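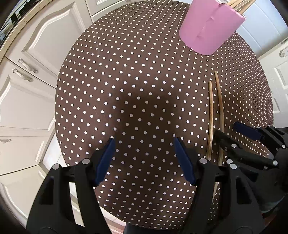

Attachment 1: breakfast table, dotted cloth, two chopsticks still out, pink holder at the back

Ticket 1219
Opened by: Clotilde Fleury, Unit 12, Dundville
Category: Kitchen / furnishings
Priority: High (set by tenant)
Status: Waiting on tenant

Clotilde Fleury, Thursday, 8:40 am
The round table in the kitchen is not level. Chopsticks roll off it. I put them down, I turn to the stove, I hear them hit the floor. We have lost up to 3 a night to the gap under the cabinets, and I am not getting down there with a flashlight again. Please send a new table.

Melquiades Lozano, maintenance desk, 9:15 am
Good morning. Changed priority from High to Normal. Is the cloth the one that came with the unit? The brown one with the white dots is on our inventory list as item 598. Also, do they roll toward the cabinets every time, or in whatever direction they feel like?

Clotilde Fleury, 9:32 am
It's the one that came with the unit. Always toward the cabinets. They have a preference.

Melquiades Lozano, 9:50 am
Please try the following and report back.
1. Take off the cloth and put a chopstick on the bare table.
2. Turn the table a quarter turn and do it again.
3. If it still heads for the cabinets, the floor is the problem. If it picks a new direction, it's a leg.

Clotilde Fleury, 12:05 pm
Did 1. Rolled. Did 2 with help from my neighbor Ayuba Ayaaba, who had opinions. Still rolled toward the cabinets. Mr. Ayaaba says his does the same and he switched to forks in July.

Melquiades Lozano, 1:10 pm
Floor, then. I've asked Consuelo Ventura to bring felt pads and two plastic shims. New table declined, as it would be standing on the same floor.

Consuelo Ventura, field, 4:25 pm
Shimmed the two legs on the cabinet side. Cloth back on. Laid a pair of chopsticks down on it side by side and had a glass of water. They stayed put for the whole glass. Did not look under the cabinets, was not asked to.

Clotilde Fleury, 5:02 pm
I am asking.

Melquiades Lozano, 5:06 pm
Retrieval of utensils is a separate category. Please open a new ticket under Misc. Leaving this one open until you've had a dinner on it.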